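Garrafa transparente Brirkance

Código 560. Disponível em loja e por encomenda.

Já me perguntaram tantas vezes por esta garrafa que resolvi escrever uma página como deve ser, em vez de andar a responder mensagem a mensagem! Sou eu que escolho tudo o que entra no catálogo da Binberg, e confesso que as garrafas são a minha perdição (a minha cozinha que o diga, já não há prateleira onde caibam).

A Brirkance é uma garrafa grande, sem cor nenhuma, de corpo redondo e liso, com os ombros bem largos e o gargalo estreito de rosca. Gosto dela por ser simples. Não tem relevos no corpo nem letras gravadas no vidro, porque vidro é coisa que ela não tem: é plástico, e ainda bem, que eu deixo cair tudo. Vai para a mesa com água, com limonada, com chá frio, e vê-se logo quando está a acabar. Quem quiser colar uma etiqueta tem muito espaço para isso.
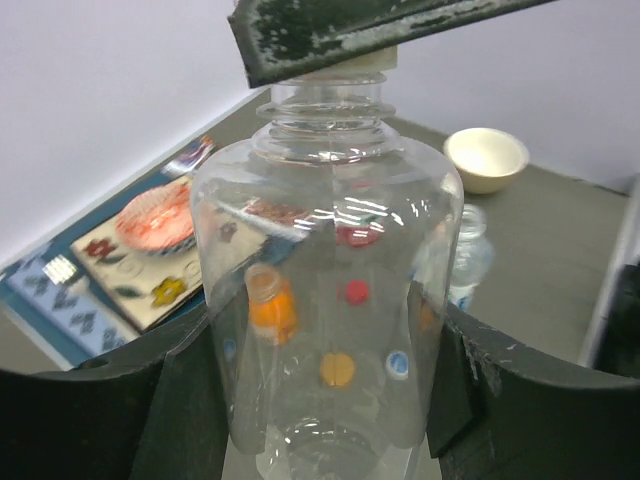 Garrafa Brirkance, sem tampa. Gargalo de rosca e ombros largos.

A tampa vende-se à parte, com o código 600. Sei que há quem resmungue com isto, mas metade dos meus clientes usa a garrafa aberta, na mesa, e não queria obrigar ninguém a levar uma peça que vai parar ao fundo da gaveta. Se quiserem as duas coisas, escrevam os dois códigos na encomenda e seguem juntas.

Para lavar, água morna, uma gota de detergente e um escovilhão comprido, que pelo gargalo não passa mão nenhuma. Nada de máquina, por favor! Eu experimentei com a minha em abril e ficou torta, uma tristeza. Também não a encham com líquidos a ferver. Deixem o chá arrefecer primeiro, com calma, e só depois passem para a garrafa (um funil ajuda muito, temos uns baratinhos na mesma secção).

E os copos? Pois, os copos. Escrevem-me muito a perguntar o que fica bem ao lado de uma garrafa assim tão despida, e a minha resposta é quase sempre a mesma: vidro transparente, baixo, sem desenhos. Os que recomendo são os Skukus, pequenos, de base grossa, que assentam bem na mesa e dão para água, para sumo ou para um dedo de vinho ao fim do dia. A cor deixo-a para os panos. Um azul com padrão alegra logo uma mesa cinzenta, e eu tenho um fraquinho por azul que já não disfarço.
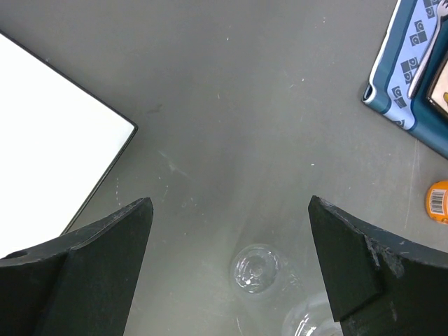

Copos pequenos de vidro transparente e pano azul estampado.

Os copos vendem-se em conjuntos de 2. Para uma mesa maior, levem vários conjuntos, e avisem-me na encomenda para eu embrulhar tudo na mesma caixa. O pano não faz parte do conjunto, mas perguntem-me pelos azuis que houver na loja, que o stock muda muito e nem sempre consigo pôr tudo na página.

Trocas: têm 30 dias, com o talão, e a garrafa tem de vir por usar. O Virgilio Quiambao trata das trocas e das devoluções na loja da Castillo, o Ruaridh Guthrie trata das encomendas por correio. Se o copo chegar partido, mandem uma fotografia ao Ruaridh antes de deitarem a caixa fora, está bem?

Dúvidas sobre a garrafa em si podem vir direitinhas para mim, pelo formulário da loja. Respondo ao fim da tarde, às vezes já de pijama.

Página atualizada a 11 de junho de 2023

Ver também: tampas de rosca, escovilhões, funis, panos de mesa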